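Storing knitted hats over the summer - fold or roll?
Waltmont Crafts Board > Knitting > Finished things

garkine_wool
2000-10-13
Hello all. I got the winter box down and every hat I put away in spring has a hard line across the crown. I had folded them in half and stacked them, 7 to a pile, with the scarves on top. Is there a kinder way? I'd hate to spoil them, as a couple were presents and took me most of a winter.

mossstitch
Oh, I do sympathise! I fold mine once, very loosely, and never put anything on top. The pale pink one I had out on the table this morning has a soft crease in it, but I don't fret over a crease like that - a bit of steam and a night over a bowl and you'd never know.

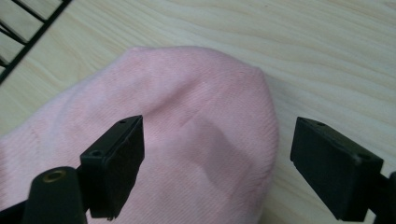

Reply 2
pennyplain
Sorry, I have to disagree with mossstitch, much as I love her hats. I don't fold at all. Roll them from the brim up, pop them in a shoebox and leave the lid off for a day first. I've done it that way for 9 years and the crowns stay lovely and round.

mossstitch
But doesn't rolling stretch the brim, Penny? It did on my Kolář pattern one, and that was a good firm rib too. I had to wash it twice to get it back.

pennyplain
Only if you roll tightly! Think Swiss roll, not cigar.

garkine_wool
Thank you both, I'll try two each way and see how they look in spring. Does anyone know if the Jeltel boxes are deep enough? I don't want to squash the bobbles.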